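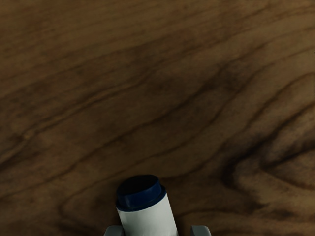
Ticket 479 — marker never makes it into the cup
Opened by: Brenda Crabtree
Status: open

Okay, so I'm still stuck on the marker job in my home setup and I'd love a second pair of eyes! I'm running the Tokerero planner in the simulator before I let it anywhere near the real arm in the garage (I learned that lesson in August). The job is simple: grab the white marker, carry it over to the mesh cup, let go.

What I get is a good grip, a nice lift, and then a stall. The log stops at step 1,796 out of 1,967 with "goal pose not reachable" and the arm just sits there. I've done 5 runs and they all quit on the same step.
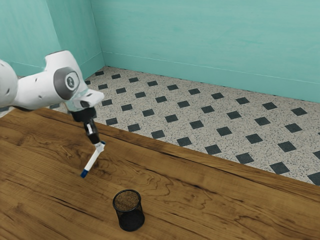

Marker in the gripper, blue tip down, cup off to the lower right.

Tried so far:
- slowed the wrist way down, no change
- raised the drop height — same error, same step
- reloaded the table model, no change

Prodromos Vlachopoulos replied, 4:40 pm
Check the goal angle before you touch anything else. You're carrying it on a diagonal, and I bet the planner wants it straight up and down over the cup. Loosen the tilt tolerance and send me the log.

Brenda, 5:15 pm
Ooh, I never touched that setting! Trying it after dinner.

Related tickets
Drorkton wrist offset drifts after restart
Zenix gripper closes too early
Table model loads twice

Last updated: 5:15 pm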